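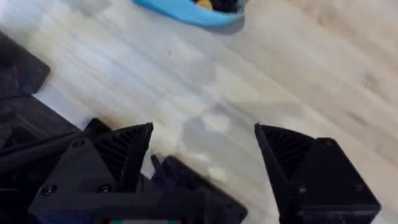
Chapter 6
Sorting and Containing: Where Small Things Live

Every home has them! Buttons, pegs, hair clips, bits of a board game, the odd coin. Small things travel further than anything else we own, and they nearly always end up on the floor. This chapter is about getting them up off the boards and into something with a rim, and I hope you'll enjoy it as much as our first-year students at Govberg do (they come in expecting a dull week and leave wanting to empty every drawer in the building).

A blue container on a pale wooden floor is a fine place to begin. Strong colour against light boards is easy to find from the doorway, and a yellow piece next to dark ones can be picked out at once. You will come back to colour contrast in the second half of the chapter, when we look at sorting for people with poor eyesight.

First, though, the floor itself. Wooden boards show grit and crumbs well if you look along the grain with a window in front of you, so sweep with the planks and save the cross strokes for the end. Lift containers when you move them. Dragging leaves fine scratches, and they do add up over a winter.

By the end of the chapter you should be able to:

choose between an open bowl, a tray and a lidded box for a given job
sort a mixed lot of small items by use, then by size
plan a floor tidy for a room shared by several people
write a label that a child of six can follow

Words to know: rim, footprint, nesting, mixed lot, home spot.

Before you read on

Pick one room and collect every loose item smaller than your palm. Shireen Matlala tried this in her own sitting room one April and filled a mixing bowl with 248 pieces, most of them beads! Write down what you find and where it was lying. Keep the list safe, as you'll need it for the sorting table on page 208.

6.1 Open or closed?

An open container invites you to drop things in, and that is its great strength.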